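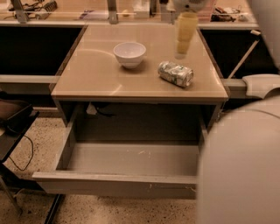

White bowl, yellow cup, one crushed can.

February 2020

Lost again. I had Huritz to beat Baird away, both teams to score, and I had it on the strength of a tip from a site where the leading tipster goes by a number. He is 317. I follow 317 the way other people follow a religion, with less singing.

It finished goalless. The alert sound went off once, in the second half, and I got as far as standing up. Red card, ours. I sat down again.

Then there is the matter of the Bronamgate ground, where Velirum have now gone 9 home games without a win. I know this because I read their whole home record over lunch when I should have been answering mail. The rule I made in January was never to bet on Velirum at home, and I kept it for most of the afternoon. Then the odds moved, and I took that as a message meant for me.

They lost too. The attendance was 701, which I find comforting. That many people paid to be cold and I did it for the price of a sandwich, indoors.

Checked the monthly table before bed. 317 has dropped out of the top 100, so at least he is suffering, or else he has changed his number and started over, a thing I would do myself if my bank allowed it.

New plan for March: small stakes, no away favorites, nothing after the odds move, and I turn off the alert so I can eat dinner like a grown man. Velirum are at home again first thing next month. I only looked to see who they were playing.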